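Mofokeng Robotics Club Opens Gripper Project to New Members

The Mofokeng student robotics club has started its second term of work on Terkier, a project in which students collect practice runs that will later be used to train a small robot arm. New members can join at the Saturday session and do not need any programming experience.

In a practice run, a student holds a gripper tool by hand and carries out a simple task with it, such as moving a container from one spot on a table to another. A camera on the tool records the run. The club plans to use the recordings to teach its arm, called Fiveo, to do the same tasks without a person guiding it.

Students recorded 1,373 runs last term. After sorting through them, they kept 900. Most of the rejected runs had stopped too early or had been saved under the wrong task name. The club has since changed its naming system, and each team now keeps a paper log next to the computer.

The members work in 4 teams. One team handles the tools and prints replacement parts, and another sets up the tables and picks the objects. The third does the recording. The fourth checks the files and writes the software that sorts them, which the students named Bivix.

Kitchen items are the focus this term. The club began with foam blocks, but members wanted objects that people have at home. Glass is a harder choice than foam, and the tools team has spent several sessions on the shape of the fingertips. Work at the table is done over white paper, which is replaced when it gets too worn to use.

Each new member learns to open and close the gripper smoothly before recording anything. Returning students teach this part. They ask beginners to slow down on the approach and to keep the tool level, two habits that cut down on the number of files the checking team has to throw out.

The club's goal is to add 200 usable runs by May, when it will hold an open evening for families. Fiveo is expected to attempt at least one of the kitchen tasks there. The students have not decided which one, and the checking team has asked for that choice to be made early so that it can review those files first.

Both views show a small glass jar on the white work surface, with the black gripper fingers in front of it. 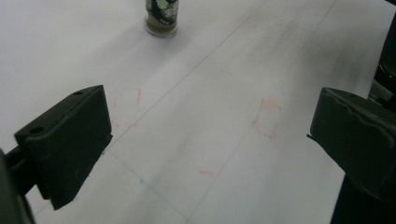
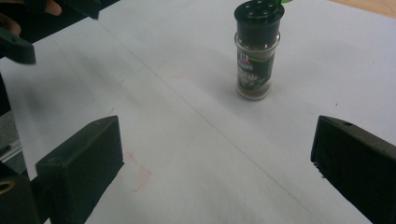
How to Join

Students can sign up at the club room before the Saturday session or leave a note with the front office. There is no fee. Closed shoes are required, and long hair must be tied back near the printers.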